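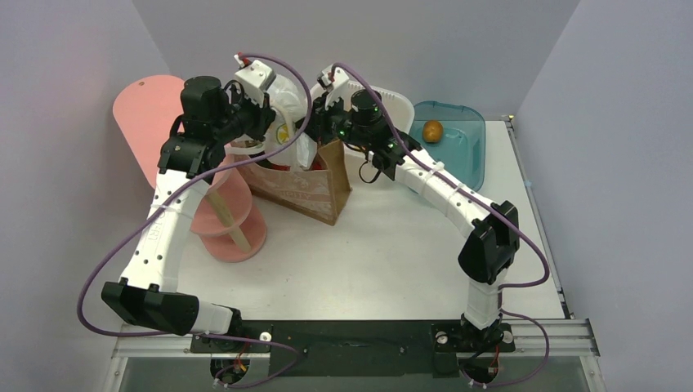
Gediminas Hunt, Plant Engineering

Gediminas Hunt, retired from the Keltik plant engineering office, died on 2nd October after a short illness. He joined Keltik as a draftsman in the piping group and moved to facilities design 14 years later. His last post was lead engineer for steam and compressed air at the Wirkirum works.

Members who worked at Wirkirum will know his drawings by the square lettering and the revision block, which he always placed at the upper right. He laid out the condensate return for the east boiler house, a job of 187 sheets, and wrote the valve numbering standard used there until the works closed. Ladi Onyeka, who took over his files, reports that the east side set is complete and has been passed to the retirees' archive.

Mr. Hunt was a licensed mechanical engineer. After retirement he taught a night class in technical drawing and repaired clocks. He is survived by his wife, Morenike Idahosa, and four grandchildren. A son died before him.

Burial was private. A memorial gathering will be held in March in the lower room at Brikia Hall. The date will be printed in the next issue.

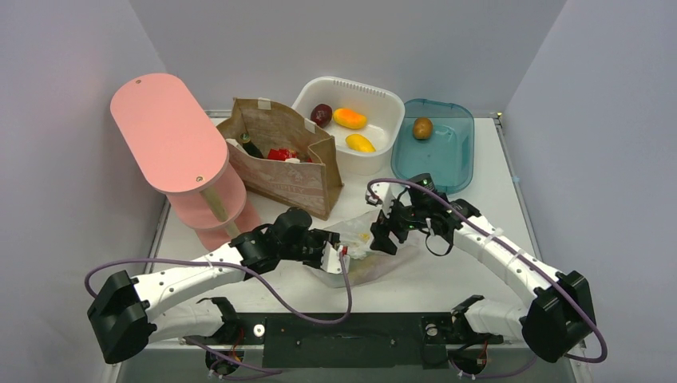
Does the retirees' group pay a death benefit to the family?
The group itself pays nothing. Keltik pays a fixed sum of $800 to the spouse or named beneficiary of any retiree on the pension roll, on receipt of a certified copy of the death certificate. Claim forms are available from Adesuwa Bako in the pension office.

Corrections to this notice should be sent in writing to Chiamaka Ogunleye, notices editor.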